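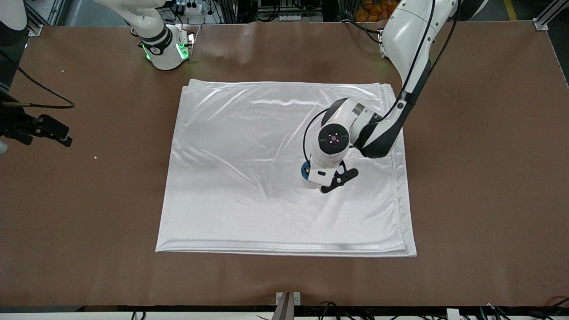
Trummer P2 pulse sensor board: bench review

9/9/21
Reviewed by Ruth Dobson

The Trummer P2 is a reflective optical pulse sensor on a small round board, meant for use with a microcontroller. It puts out an analog voltage that follows the change in blood volume under the skin. It is sold through Zotau as a bare board with a cable, a finger strap and a sheet of clear stickers for the sensor face. I bought two so that I could compare one unit against the other.

What it does

A green LED lights the skin. A photodiode next to it picks up the light that comes back. Each heartbeat pushes blood into the small vessels, more of the green light is absorbed, and the signal dips. The board inverts this, so a beat shows up as a peak. There is a high-pass stage to remove the slow baseline and an amplifier with fixed gain. The output rests at half the supply voltage.

There is no processing on the board. Beat detection, rate and beat-to-beat intervals are up to you.

Setup

Three wires: supply, ground, signal. The cable colors do not follow the usual order. On both of mine, black was signal and white was ground. Check with a meter before you connect anything. The printed sheet has the right order but does not mention the colors.

I ran both units from a regulated 3.3 V supply and sampled at 500 Hz with a timer interrupt. The example sketch from Trummer uses a delay in the main loop in place of a timer. That is good enough to blink an LED on each beat. It is no use for heart rate variability, where a few milliseconds of jitter ends up in the result. Write your own sampling routine.

Put a sticker on the sensor face before you touch it. Sweat on the bare solder joints gives a slow drift that looks like breathing and isn't.

Signal quality

On the fingertip, at rest, the waveform is clean. The second, smaller bump after the main peak can be seen in most beats. On the earlobe the amplitude was lower by half, but the signal held up better when I moved my hands. The wrist is not worth trying. I got a usable trace there only with my arm flat on the bench and a firm strap.

Strap tension matters more than anything else in the chain. Too loose and room light leaks in. Too tight and the vessels are pressed shut and the pulse fades. The supplied strap is stretchy and has no marks on it, so you can't set the same tension twice. I replaced it with a short length of hook-and-loop tape and drew lines on it with a pen.

Cold fingers are a problem, as with every sensor of this type. After ten minutes in a room at 61 °F, the peak height on my left index finger fell below what a fixed threshold could find. An adaptive threshold set at 60 percent of the recent peak got the beats back.

Comparison with ECG

Yamuna Iyengar lent me a single-lead ECG module and sat for the recordings. We logged both signals on the same clock, with Yamuna seated and still, and collected 1,862 beats. The P2 missed 2 of them, both just after she shifted in the chair. I found no false beats once I had set a refractory period of 300 ms.

Interval timing is less exact. A pulse peak is round and an R wave is sharp, so the peak position moves with noise. Using the point of steepest rise in place of the peak cut the spread by a good third. I would use that method for any interval work. The delay between the R wave and the pulse at the finger also changes from beat to beat, and no amount of filtering on the sensor side will fix that.

Differences between units

The second board had slightly more gain and clipped at the top on a warm fingertip. Gain is set by a single resistor, which is marked on the schematic. Swapping it is easy if you own a fine soldering tip. A trim pot would have been better.

Faults

The cable joint has no strain relief. One signal wire broke at the pad in June, after a few weeks of normal handling. I soldered it back and covered it with hot glue, and it has held. The power LED can't be turned off and draws more current than the amplifier. On a coin cell, remove it.

Summary of ratings

Signal at rest: good
Signal in motion: poor
Documentation: fair, schematic included
Build: fair
Suitable for: heart rate, classroom work, simple biofeedback
Not suitable for: exercise, medical use, fine interval analysis

Comments (1)

Kanyarat Boonchu: Same wire colors on mine, black for signal. Did you try it on 5 V? I get a larger swing but also a lot of mains hum when the laptop is plugged in.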